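Ilomon wordlist: read me first

Hello! Ilomon is my list of old kitchen and market words, typed up from the notebooks Abelardo Gaete lent me in January (he wants them back, so I typed fast). There are 3,429 entries at the moment, one per line, in a plain text file.

Each line has the word, its meaning, the notebook number and the page, split by tabs. If the page is blank, the word was on a loose slip. I kept Abelardo's spelling even where he changes his mind halfway down a page, which he does a lot!

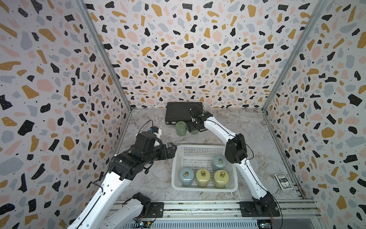 There were 10 notebooks in all, and number four is the messy one. I've put a question mark after 190 meanings from it that I couldn't read properly, so please don't quote those without checking with me.

The file called tendus.txt holds 73 words for bread on its own. It started as a side job and I got carried away.
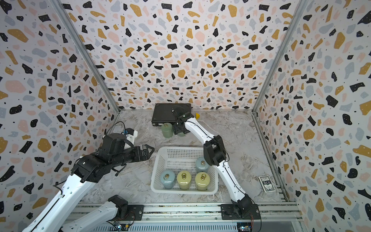 Last changed: 23 Apr 2020

New in this version: I fixed the tabs that broke when you opened the list in a spreadsheet (sorry), and moved the fish names out of the Iglesias section and back in with the market words.

Use it for whatever you like, just mention Abelardo. Corrections are very welcome, and a notebook and page number with each one saves me a good hour of hunting.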